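New Drop-Off Evening for the Sewing and Mending Table at Farndale

December 17, 2025

The mending table at the Farndale community house will have one more evening before the winter break. It opens at 6 this Friday, in the back room on the ground floor, and it closes when the last person has finished. Entrance is free, and you do not need to register.

The table started in spring as a small thing for neighbors who wanted to repair a zipper or shorten a pair of pants. In December the interest always goes to gifts, so the last two meetings were about wrapping with cloth and string in place of paper. Many visitors asked for a third one, and the house has now agreed to it.

What to bring

Please bring pieces of fabric you do not use anymore. Old scarves, shirts with a worn collar and pillowcases are all good. A square with sides of 48 centimeters is enough for a book or a small box. Cotton is the easiest for beginners, because silk and similar materials slip out of the knot. Wash and iron the fabric at home if you can, as the house has only 2 irons and there was a long line for them last time.

String and ribbon are welcome too. Shorter ends should not be thrown away - they go in the box by the door, and people use them for gift tags.

Finished pieces can stay

Some visitors like to leave a bow or a tie for others who have no time to make one. These go to the winter shelf of the Takmont street library, where anybody may take one. At the first evening the shelf received very few of them, but after the second it was almost full.

A small black stand on the work table

The evenings use light wooden tables, and small metal racks are good for keeping longer pieces off the surface. The one in the photo has short pegs under the crossbar and a hooked tip at each end, with a shallow tray at the base. Maroon fabric with thin white diagonal lines is lying in front of it, together with some white string.

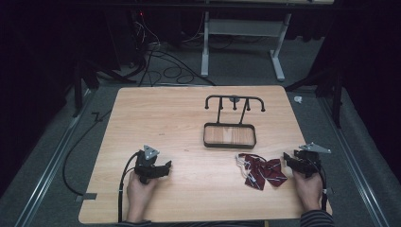 How to get there

The community house is across from the Ông bakery, and the side door is the one to use after working hours. Bicycles can stand in the yard. The number 6 bus stops at the corner, but please check the evening timetable, as it is different in the school holidays.

The filing cabinet from Bisley in the hallway now holds the patterns and instruction sheets. You may borrow them over the break and return them at the first meeting of the new year. The date for it will be put on the door and on this page.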